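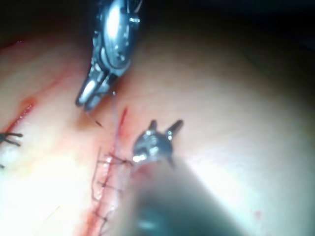
Troneo opens group portrait exhibition "Hold Still, Please" in Dendcombe

DENDCOMBE, May 24, 2026 — The photography studio Troneo announces its first public exhibition, "Hold Still, Please", which opens in June in the gallery rooms on the ground floor of its building in Dendcombe. The show presents 44 staged group portraits by the photographer Nouhaila Sqalli. All of them were made in the town of Nullton during the last two winters. The entrance is free.

The people in the portraits are not professional models. They are choirs, football teams, families, a night shift from a bakery and the complete staff of a small post office. Each group was invited to choose one ordinary moment from its own life and to play it again for the camera, with costumes and furniture which they brought from home. Sqalli worked with available light when it was possible, and with a maximum of three lamps when it was not.

"With one person you can talk and wait," says Sqalli. "With 17 persons somebody is always closing the eyes. I learned to give very short directions, and to give them to the back row first."

The biggest picture in the exhibition shows the Nullton choir on the stairs of the old swimming hall, and it took one full evening to arrange. The final print is two meters wide. It hangs alone on the north wall, so visitors can stand far enough from it.
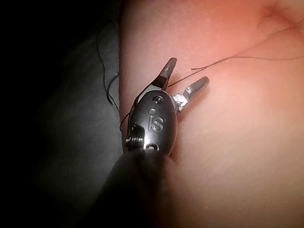
About the prints and the book

All the prints were made by Jianhua Yan in the studio's own darkroom and print room. The black and white works are on fiber paper, and the color works are pigment prints on matte cotton paper. The frames are of ash wood, without glass, because the lamps of the gallery make strong reflections.

A book with the same title will be sold at the exhibition and in the Troneo shop. The first printing is 2000 copies. It contains all the portraits, a text by Hanyu Han about the history of the group photograph, and the contact sheets of several sessions — also the bad ones. The contact sheets were a wish of the participants, who wanted to keep the pictures where they are laughing or looking in the wrong direction.

Every group receives one signed print of its portrait. The participants agreed in writing to the exhibition and to the book, and the photographer keeps the copyright of all images.
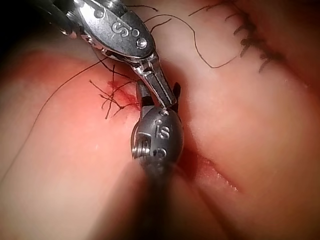
According to Xuelian Dai, the bakery shift almost said no to the project, and then asked to repeat the session two times. Dai is in the second row of that portrait and says that her mother has already reserved three books.

Guided visits and workshop

Sqalli will guide visitors through the exhibition every Saturday afternoon in June. A one-day workshop on directing groups, taught together with Muchen Cao, is planned for the closing weekend. Participants should bring their own camera and a tripod. The registration is at the studio desk — places are given in the order of arrival.

Press images in print quality, and review copies of the book, can be requested from the Troneo press desk. Please name the photographer with every published image.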